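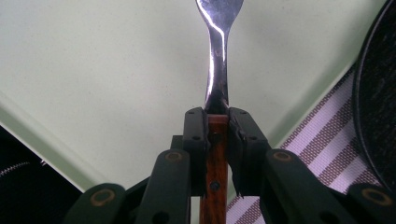
Como tratar cabos de madeira dos talheres (sem estragar tudo)

21 de outubro de 2020

Vai rápido que tenho pão no forno. Muita gente me pediu isto depois do post de setembro sobre tábuas. Talher com cabo de madeira dura anos, se levar óleo de vez em quando. Sem óleo a madeira fica cinzenta, áspera, abre fendas junto ao metal. Já perdi uma faca boa assim.

O que precisa

Óleo mineral próprio para cozinha, frasco de 300 ml chega e sobra
Lixa fina, grão 400 se tiver
Dois panos de algodão velhos, que não larguem pelo
Sabão neutro
Escova de dentes velha
Uma bandeja ou tabuleiro para ir pousando as peças

Azeite não. Óleo de girassol também não – fica rançoso e depois não sai o cheiro. Óleo de linhaça cru funciona mas demora dias a secar, e eu não tenho paciencia.

Passo 1. Lavar

À mão, água morna, pouco sabão. Nada de deixar de molho. A escova de dentes serve para a junta entre o metal e a madeira e à volta dos rebites, é aí que se junta a gordura. Passar por água, secar logo com pano.

Passo 2. Deixar secar

Uma noite inteira. De pé num copo, cabo para cima, para a água não escorrer para dentro da junta. Se pôr óleo em madeira húmida fica com manchas, e aí é lixar tudo outra vez.

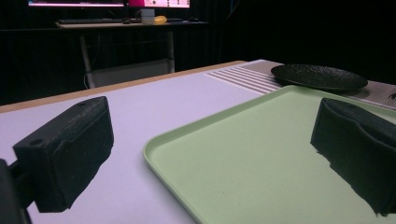 Bandeja verde-menta, rebordo baixo.

Passo 3. Lixar (só se precisar)

Passe o dedo. Está liso? Salte este passo. Está áspero, lixa fina, sempre no sentido do veio, sem força. Cuidado com o metal, a lixa risca e o risco não sai. Fita de pintor à volta do pescoço do garfo resolve. Limpar o pó com pano quase seco e esperar mais um bocado.

Passo 4. O óleo

Pouco no pano, não diretamente na madeira. Esfregar até o cabo escurecer por igual. Insistir nos topos, bebem mais. Esperar 60 minutos, tirar o excesso com o segundo pano, repetir. Madeira muito seca leva três demãos, às vezes quatro.

Os panos com óleo mineral vão para a máquina à parte. Se usou linhaça, abra-os bem estendidos ao ar livre até secarem – amarrotados num canto podem pegar fogo sozinhos, é a sério.
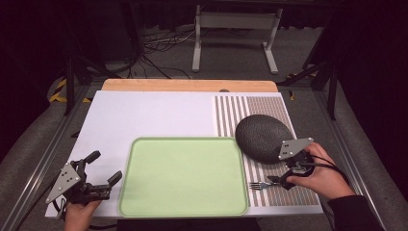 Garfo sobre o tapete às riscas, bandeja ao lado.

Passo 5. Cera, opcional

A Séverine Pichon, leitora antiga, usa cera de abelha por cima e diz que aguenta o dobro do tempo. Experimentei com a da Widwood, gostei do toque, um pouco pegajosa no primeiro dia. Camada fininha, meia hora, puxar lustro.

De quanto em quanto tempo

Uso diário: uma vez por mês. Talheres de festa: antes de guardar e pronto.

Perguntas que chegaram

Máquina de lavar loiça? Não. Nem no programa curto.

Cabo solto, dá para salvar? Se o rebite tiver folga, cola epóxi na fenda e grampo durante um dia. Se a madeira rachou de ponta a ponta, é cabo novo.

Cheiro a cebola que não sai? Meio limão com sal grosso, esfregar, lavar, secar, óleo outra vez.

Na próxima semana colheres de pau, que têm manhas própias.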